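Table Surfaces and Clutter: Project Report
Fudberg group, May 2026

Question we started with: how long does a shared work table stay clear after its been tidied? Picked 2 tables in the Allitz building, same size, same users more or less. Watched them for 12 sessions.

Method. Table A got cleared at the end of every session. Table B only when somebody complained. We wrote down what was left out each time. Pens, cups, tape, chargers, one glove for most of the term.

Results. Table A took 6 minutes to clear on a normal day. Table B took 16, and people put it off becuase it looked like a big job. Stuff with no fixed home came back first on both tables. Labels on the drawers helped a bit, the tray helped more.

Problems: missed one session (fire drill). Also we all knew we were being watched, so probably tidier than usual.

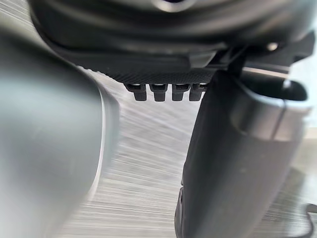

Where should small things go if there isn't a drawer free? In a shallow tray at the back of the table, emptied at the end of each session.

Still to do: repeat in the Neluvham room, add a third table, fix the log sheet columns.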